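News > Technology > Home

Robot helpers still have a problem with the plastic bag drawer

634 shares | 4 comments

Anyone who has been told that a machine will soon be doing the chores may want to ask it to tidy up the shopping bags first.

Hekora, which is developing a household robot called Flenduvum, told a trade audience in Delcombe on Thursday that sorting and putting away used plastic bags is now "within reach" for its system. The company gave a success rate of 79 percent, under what it called normal kitchen conditions. It did not say how long each bag took, or whether a bag that slid off the table afterward still went down as a success. 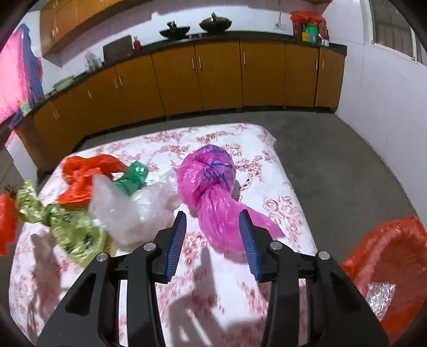 Plastic bags on a kitchen table, with the gripper open in front of them.

On paper it is a small job. Most people do it while talking on the phone, and few could tell you how. They pinch a corner, shake the thing out, squash it flat and stuff it in with the rest. A seven-year-old can be trusted with it.

For a machine, bags are close to the worst thing you could put on a table. A mug has the same shape every time you meet it. A bag has no shape worth remembering. See-through ones are hard for a camera to pick out, shiny ones throw glare, and two bags pushed together can pass for one. Then there are the knots, which some families tie in every bag they own and some never do.

Hekora says its software learns from a large number of real attempts in real kitchens, and that more attempts will bring better results. That may well be true. It is also what the company said in December, when the chore was folding dish towels, and the towels have not been mentioned since.

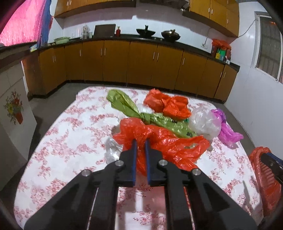 There is the question of what counts as finished, too. In the company's own test a bag is done when it has been picked up and dropped in a container. Nobody's kitchen drawer works that way for long. The bags have to be pressed down, the torn ones thrown out and the one with onion skins in it emptied somewhere else. None of that was part of the test.

Shop floors have been down this road already. Briggs, the grocery chain, ran a trial of a bagging arm at 2 of its stores and ended it after one season. The arm handled cans and boxes well enough. Opening the bag was left to a member of staff, who stood next to it for the whole shift - and who could have packed the groceries in the time it took. Briggs says it has no plans for another trial.

Hekora's reply is that its gripper is gentler and its software is newer. The firm also says a home is a more forgiving place than a checkout line, with no customer waiting. There is something to that. A robot that spends a whole afternoon on a pile of bags bothers no one if the house is empty.

But a household machine has to earn its floor space, and the firm would not give a price. Asked when a family could buy a Flenduvum, Hekora said it was "focused on capability" for now and would share a date when it had one.

Comments (4)

marlow_k: 79 percent is better than my husband, put me down for one

Tinroof: So one in five ends up on the floor and I'm the one bending down for it. No thanks.

gretaB: I was a cashier at the Briggs with the arm. We called it the coat rack. It was fine with soup, hopeless with anything in a bag already, like grapes or bread.

Tinroof: @gretaB did they ever fix the beeping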